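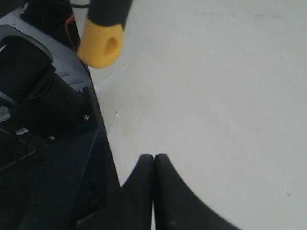
Slide 4. Gripper close-up, Arnari arm kit

Leave this up while covering the hand. Black two-finger gripper, fingers side by side with a thin gap. Point out that the two fingers are different shapes: the left is narrower, the right is broader with a scooped outer edge. Buyers ask about this. Matubbar sells the fingers as a pair and does not split them.

The wrist view takes in part of the arm as well as the fingers. Mention the screw heads on the dark mounting surfaces if someone asks about access.

Slide 5. What is in the box

Arm, gripper, wrist camera, power supply, cable set. Assembly took Kamol 3 hours with the printed guide. The PDF guide is older – use the printed one.

Slide 6. Test at Narkport

3,000 open and close cycles on the bench, run by Pornthip Thaweesak in June. Finger alignment checked every 20 cycles for the first day, then once each morning. Log is in the shared folder. Do not quote a service life from this; the test was stopped at 3,000 by plan.

Slide 7. Open points

Spare fingers: lead time not confirmed by Matubbar.
Software licence: per arm, renewed yearly. Njoroge has the terms.
Calibration: has to be repeated after any finger change. Allow time for this in the demo.

Questions on price go to Chanida Kaewmanee after the session.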